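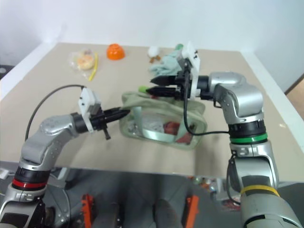

Two silver arms and a sage-green bag on a beige tabletop.

Jestari 3 review: agenda and packet software for small councils

Jestari 3 is a desktop and browser package for building public meeting agendas, assembling packets, recording votes and publishing minutes. It is made by Tsakiris, which also sells a records archive under a separate license. I used it in the clerk's office at Drekance from September through the winter, replacing Rollia, the product we had been on before. The office has 2 staff accounts. The council has seven seats and meets twice a month, with occasional work sessions.

Setup

Installation of the desktop client is simple. Configuration is slow. Each body has to be created as a separate record with its own quorum rule, its own voting threshold and its own posting deadline. Ordinances that need a two-thirds vote have to be tagged by type before the vote screen will apply the right threshold. The manual covers this in one paragraph, and the paragraph describes a menu that was moved between versions 2 and 3. The setting is now under Bodies, then Rules, then Item Types.

Import from Rollia works for agendas and minutes. It does not work for vote records, which arrive as plain text inside the minutes and can't be searched by member. If roll call history matters to your office, plan on keeping the old database readable.

Building an agenda

Agendas are built from a template with fixed sections and movable items. Dragging an item to another section renumbers everything below it, including cross references in staff reports, provided the reports were attached as Jestari documents. Reports attached as PDF files keep the old numbers. The program gives no warning about this.

Departments submit items through a web form. The form can require a fiscal note, a legal review or both, and an item with a missing field stays in a pending list until someone clears it. The list sorts by submission time only. I would like to sort it by department or by deadline.

The consent calendar is handled well. Any item can be pulled during the meeting with one click, and it lands under regular business with its attachments in place. Rollia needed the item to be deleted and entered again.

Packets

Our largest packet in the test period was the budget hearing packet, at 427 pages. Jestari assembled it with bookmarks and page numbers without failing, which Rollia did not manage on the same files. Smaller packets are quick enough that I stopped noticing the wait.

Scanned attachments are resampled to 300 dpi on export. That is fine for letters and contracts. It is poor for zoning maps with small lot numbers, and there is no switch to turn it off per file. The workaround is to post the map as a separate download and put a link in the item.

Late changes produce a revised packet with a change sheet at the front. The change sheet lists added, removed and replaced attachments. It does not list edits to the agenda text itself, so a corrected item title goes out unmarked. In a state with strict notice rules that gap deserves a question to your attorney.

Text recognition runs on every scan and the result is readable by a screen reader. Tables come through badly. Column headings are often read after the figures they belong to.

Running a meeting

The live screen shows the current item, the motion, the mover and second, and the vote. Amendments nest one level deep. A motion to amend an amendment has to be typed as a note, and the final text is then edited by hand.

Voice votes, roll calls and recusals are separate entries. A recusal lowers the count used for the threshold only if the body's rule says so, and the default is that it does not. Check this before the first meeting. Ours was wrong for one session and the minutes had to be corrected at the next.

Speaker sign-up for public comment is included. It has a timer, a queue and an option to group speakers by item. The timer display can be sent to a second monitor. Remote speakers are not linked to any video service - the clerk types the names in.

Minutes

Draft minutes are ready as soon as the meeting is closed. They are action minutes by default: motion, mover, second, vote, result. Summary minutes can be written over the draft, and the editor keeps the vote blocks locked so they are not changed by accident. Approved minutes post to the public page with the signed ordinance attached, if there is one.

The public page is plain and loads fast on a phone. Search covers agendas, minutes and attachments. Results are ordered by date and can be limited to one body. There is no email alert for a single topic, only for a whole body, and residents have asked for the narrower kind.

Support and cost

Support answers by ticket. Replies to setup questions came within one working day. A report on the PDF numbering problem has been open since our first month and is marked as planned.

Pricing is per body, per year, with no charge for council members' viewing accounts. The archive is extra. Export of all data is included and produces open formats, and I tested it with one year of records. Attachments came out in folders named by internal number, so expect some renaming.

Verdict

Recommended for offices with one or two bodies and ordinary motions. Offices that process a lot of maps, or that need searchable vote history from Rollia, should wait for the next release or ask Tsakiris for a trial using their own files.

Good: consent calendar, large packets, locked vote blocks, public search.

Bad: PDF cross references, fixed scan resolution, incomplete change sheet, outdated manual.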